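Die Leiste 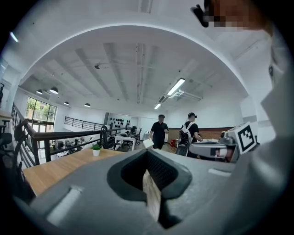

Oben auf der Galerie: die Holzleiste zwischen den dunklen Backen.

"Nicht drücken", sagte Lachlan Tamihana. "Nur so viel, dass sie bleibt."

Ich hielt die Luft an. Die Leiste blieb.

Mein Gott, sie blieb! Ich hätte am liebsten das ganze Haus zusammengerufen, aber dazu hätte ich loslassen müssen, also rief ich nur: "Sie bleibt!", viel zu laut, und von der Wand hinten kam ein freundliches "Schön für dich" zurück.

Man muss wissen, dass ich bis zum Januar nichts gebaut hatte, was sich bewegen sollte. Ein Regal, das schon. Einen Hocker, auf dem meine Schwester bis heute nur mit einem Fuß am Boden sitzt. Und dann kam ich an einem Abend in die Flivville, unsere Werkstatt mit dem albernen Namen, und Lachlan hatte den Sirnel auf dem Tisch liegen, in Einzelteilen, und fragte, ob ich mal kurz die Schraube halten könne. Ich hielt die Schraube. Um elf hielt ich sie immer noch.

Der Sirnel sollte Leisten legen. Mehr wollten wir gar nicht: eine Leiste nehmen, drehen, neben die vorige legen, und das so lange, bis daraus ein Boden wurde, für ein Puppenhaus meinetwegen oder für die Kiste eines Cellos. Lachlan sprach von dem Cello, ich von dem Puppenhaus. Wir redeten beide nie darüber, dass wir keins von beidem besaßen.

Zwölf Sorten Gummi hatten wir durch. Die erste war so glatt, dass die Leiste hinausglitt wie ein Stück Seife. Die vierte roch nach Fahrradladen und färbte ab. Bei der neunten gab es Streit, den einzigen richtigen, weil Lachlan sie gut fand und ich nicht, und wir haben zwei Abende lang nur über die Kaffeemaschine miteinander gesprochen. Dann brachte er die Backen mit der feinen Struktur mit, legte sie wortlos neben meine Tasse, und ich strich mit dem Daumen darüber und wusste Bescheid.

"Jetzt drehen", sagte er.

"Jetzt schon?"

"Wann denn sonst?"

Ich drehte. Ganz langsam, aus dem Handgelenk, so wie er es mir gezeigt hatte. Wir führten die Bewegung ja erst einmal selbst, mit der Hand, der Sirnel sollte sie später nachmachen, und ich hatte mir in den Kopf gesetzt, dass er sie von mir ordentlich lernen würde. Keine Hast, kein Zittern. Er sollte eine gute Kinderstube haben.

Bei 43 Grad knackte etwas.

"Das war der Tisch", sagte Lachlan.

"Das war nicht der Tisch."

"Dann war es mein Knie. Weiter!"

Also weiter. Die Leiste drehte sich mit, brav, als hätte sie nie etwas anderes getan, und ich spürte durch den Griff hindurch das Holz - ich schwöre, ich spürte die Maserung! Lachlan behauptet, das gehe gar nicht. Er hat es vermutlich nie so gehalten, dass es geht.

Dann lag sie. Ich öffnete die Backen, und sie lag da, gerade, dicht an der ersten, und zwischen beide hätte man kein Blatt Papier gebracht. Lachlan probierte es trotzdem. Er nahm den Kassenbon von Brisar, auf dem noch unsere 18 Schrauben standen, und schob und schob, und der Bon wurde zur Ziehharmonika.

"Na", sagte er.

Das ist bei ihm sehr viel.

Ich wollte sofort die nächste. Ich wollte alle 35, ich wollte den Boden fertig haben, bevor draußen das Licht wegging, und danach wollte ich ein Puppenhaus bauen, in das dieser Boden passte, und von mir aus auch ein Cello. Lachlan suchte in seiner Jackentasche nach dem Bleistift, fand ihn hinter dem Ohr und schrieb eine Zwei in sein Heft.

"Nicht drücken", sagte er und hielt mir die nächste Leiste hin.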